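Subject: Re: [piredwood-neighbors] Drawers that stick, again
Date: April 15, 2023

On the list, a member of the Findley Street contingent wrote:

> I have now waxed the runners on my late aunt's dresser three times
> and the bottom drawer still will not open past the halfway mark
> unless I sit on the floor and brace a foot against the frame. It was
> fine in the old house. It has been terrible ever since we moved to
> Piredwood. Is it the humidity? My husband says sand it. My neighbor
> says never sand it. I paid the movers $300 and I am starting to think
> they dropped it. Also, does anyone have strong feelings about
> candle wax versus soap?
>
> Please don't tell me to buy a new one.

I have strong feelings about candle wax versus soap. I have been waiting years for somebody to ask.

Soap is what my grandfather used, and it works wonderfully until the first muggy week in June, when it pulls in damp and turns into something close to glue. Half the sticking drawers I've been called over to look at had been soaped by a loving relative. Scrape a fingernail along the runner. If you get a gray curl that smells faintly of guest bathroom, there's your trouble, and no amount of wax on top is going to help. Get it off first with a barely damp rag, let the thing dry for a couple of days with the drawers out, and then use plain white candle. Rub it on hard. Do the runner and also the bottom edge of the drawer sides, which people skip.

On sanding: your husband and your neighbor are both right, which I realize is no use to you at dinner. Don't sand now. Wood is fattest in the damp months, and a drawer that's been sanded to fit in summer will rattle around like a pea in January. Wait till the heat has been on for a while. If it still binds, then find the shiny spots where it's been rubbing and take those down with 100 grit, a few strokes at a time. Try it between strokes. I once got carried away on a nightstand and ended up gluing veneer back on to make it wide enough to stay put.

Before any of that, though, put a level on top of the dresser. You said it was fine in the old house. Floors in Piredwood were laid by optimists. Mine drops so much toward the street that a dropped grape leaves the kitchen on its own. If the dresser is standing on a slope, the whole case racks a little and the bottom drawer feels it first. A folded playing card under the low corner has fixed more furniture in this zip code than I have. This would also let the movers off the hook, if you're in the mood.

If it stops dead at exactly the same place every time, pull out the drawer above it and look down in there with a flashlight. I've found a sock, a church bulletin, and a metal stop somebody had bent and forgotten. Old dressers sometimes have a little wooden tab at the back of the rail that swings down and catches. It's meant to. Turn it sideways and the drawer comes out like a charm, usually onto your foot.

I'd skip the spray stuff. The hardware counter at Khondokar has a can of Reveline slide spray for people who like that kind of thing, and I bought it, and it got on my sweaters. The dresser drawers do glide, I'll give it that. I smell like a bicycle.

For what it's worth, the nicest old chest I ever worked on cost me $500 and had every fault going: soaped runners, a split bottom, and a drawer numbered 774 in pencil on the back for reasons known only to whoever built it. It lives in the hall now. Three drawers open. We don't discuss the fourth.

I can lend out the level and a stub of candle if you're within walking distance. The level needs to come back. The last one went to somebody on Findley Street in a spirit of trust and I think of it often.

And I won't tell you to buy a new one. New ones stick too.
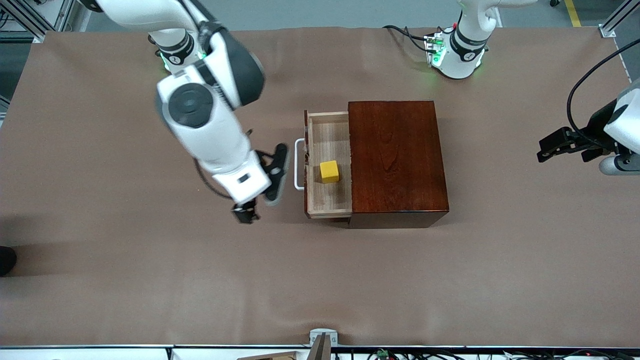
Drawer all the way open, which is the goal.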